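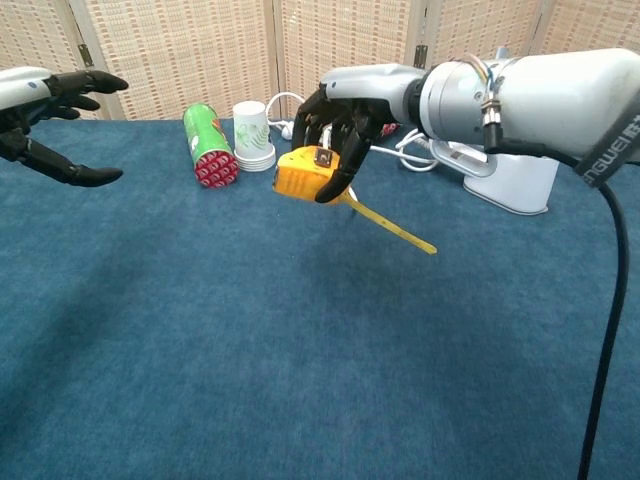
Section 4. Measuring up for the folding screen and table carpet

Read the whole section first. Takes 30 minutes if the tape behaves.

You need: tape measure with a locking blade, pencil, the Plirkau size card (in the hinge bag), a flat table. Scissors come later, section 5.

1. Clear the table. Cans, cups, anything that rolls, off to one side or on the floor.

2. Lay the carpet piece pile side up. Smooth from the middle out. Don't pull on the corners, it stretches and your numbers will be wrong.

3. Measure the long side. Hold the case down flat on the carpet, pull the blade straight, lock it, read it. Write it down right away.

Note: for inside measurements add the length of the case. It's printed on the bottom of most tapes. People forget this one constantly.

4. Same for the short side. Then corner to corner, both ways. If the two don't match, the piece isnt square. Turn it and try again before you cut anything.

5. Stand the screen along the back edge. Open the panels a little at each hinge so it holds itself up. Dead flat = it falls over.

Caution: fingers out of the hinge gap when you open or close panels. Small kids away from the table for this step.

6. Measure the screen as it stands, end to end, not folded out flat. Compare with the card. Model 217 fits the short table, 302 fits the long one. In between, go with 217 and center it.

7. Check the gap behind the screen. Leave 2 inches to the wall, more if there's an outlet back there.

8. Let the blade back in slowly, hand on it the whole way. Do not let it snap. The edge will cut you and it chews up the woven panels too.

Note: old cards (before September) have the long and short columns swaped. If yours says Dravard at the top it's an old one. Ask Hélène Lachance at the parts desk for a new card, no charge.

Loose hinge screws: tighten by hand, quarter turn past snug. No power driver. Missing screws, see the parts list, section 9.

Go on to section 5, Trimming the carpet edge.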